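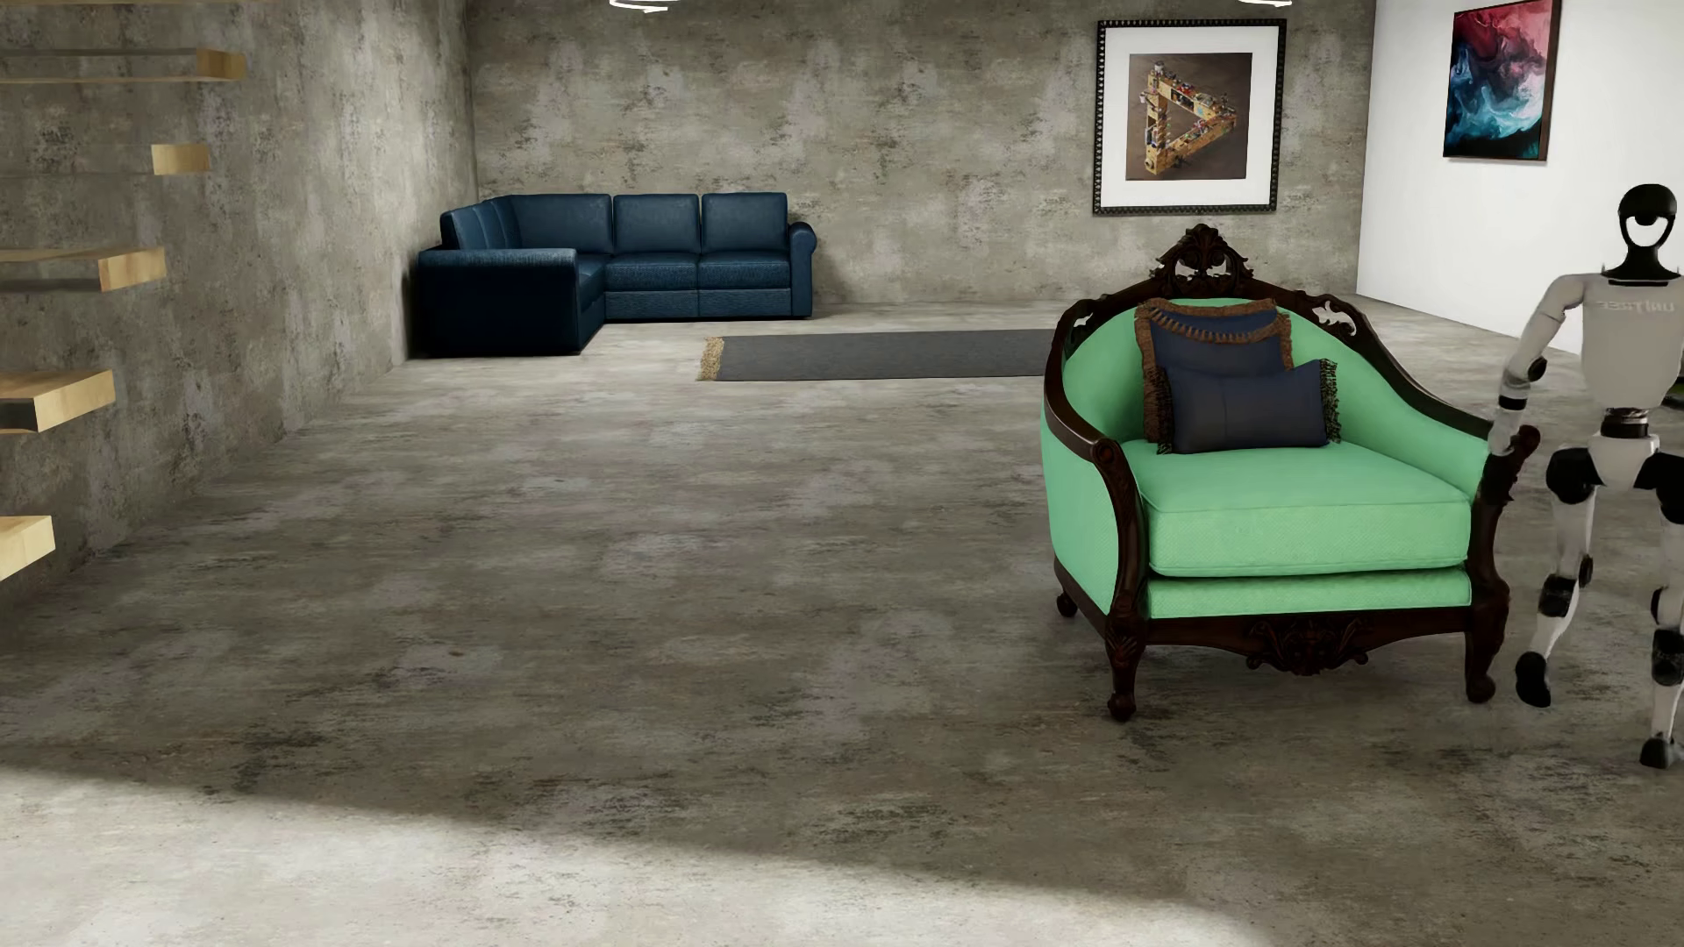 Elspeth Innes wrote back within the hour to say the comparison meant nothing unless both controllers started from the same seed, and could I please do it again properly. She was right. So this is the redone version, typed up fast before I forget the settings.

What you're comparing: two walking controllers, Carkmont and Helov, same humanoid, same room, all in simulation. You want to know which one gets past furniture without clipping it. The armchair is the main obstacle. Carved arms and curved legs, so a plain box for the collision shape is no good.

Before you start

Fumevmont installed and opening the room file without errors. Both controllers in the same folder. Some disk space — the logs get big.

Step 1. Fix the seed

Open the run settings and type in 2527. Any number will do but use the same one for both. Save. Close the file and reopen it to check, mine went back to random twice.

Step 2. Sort out the collision shapes

Click the armchair, choose the detailed mesh. Same for the sofa. The rug can stay flat for now, you'll come back to it. Pillows off. They don't need to collide with anything and they slow it all down.

Step 3. Set the start pose

Put the robot on bare concrete, well clear of the chair, both feet flat. Let it stand for four seconds before sending a walk command. Skip this and Carkmont lurches on the first step, which then gets counted as a contact.

Step 4. Run Carkmont

Path goes past the side of the chair and back. 120 passes. Don't touch the camera while its running, the redraw ate frames on my machine and the timings came out rubbish.

Step 5. Run Helov

Exactly the same. Same seed, same pose, same path. Only the controller line changes. If you find yourself changing anything else, stop and go back to step 1.

Step 6. Read the contacts

Sort the log by body part. Feet on floor — ignore. You want hand, forearm and knee against chair. My Carkmont log had over 2233 lines before filtering and hardly any of them mattered.

What I got

Carkmont is quicker but swings the arms wide, so most of its contacts were forearm on chair arm. Helov tucks in, takes shorter steps, lifts the feet higher. Slow on the turn. For a tight room I'd take Helov. For open floor, Carkmont, no question.

If it goes wrong

Robot sinks into floor: wrong units on the floor file, check metres.
Robot shakes standing still: time step too big, halve it.
Foot sticks at the rug: fringe has got its own collision shape, turn it off.
Log is empty: you forgot to tick Record. I did this more than once.

Finlay Aitken wants the same test with the Grajales arm settings, elbows held closer in. Might fix the Carkmont problem. Will add the numbers underneath when I've run them, probaly in May.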